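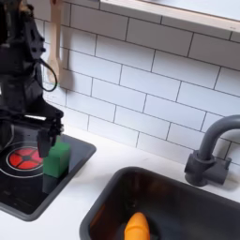

## Ticket 103 - cuisine de jeu, plaque et plan de travail

**Ouvert le :** 15 novembre
**Site :** Ivville, salle de jeu
**Produit :** cuisine Skendora, achetée chez Deligiannis
**État :** en attente du fournisseur

**Problème**
La plaque noire bouge dans le plan blanc quand on appuie près du bord. Le brûleur rouge ne se décolle pas, je l'ai vérifié avec l'ongle.

**Essais faits**
- Nettoyage du rebord gris avec un chiffon sec : aucun changement.
- Ruban double face Iment, posé sous les coins. Il a tenu 12 jours, puis la plaque a bougé de nouveau.
- Contrôle des carreaux blancs derrière : rien à signaler.

**Réponse du fournisseur**
Ils demandent si le meuble a été démonté depuis le mois de mai. Oui, une fois, pour changer de salle. Il est possible que les clips soient restés dans l'ancienne - je vais regarder.

**À faire**
- Commander un jeu de clips neufs.
- Ne pas mettre de colle avant leur accord, à cause de la garantie.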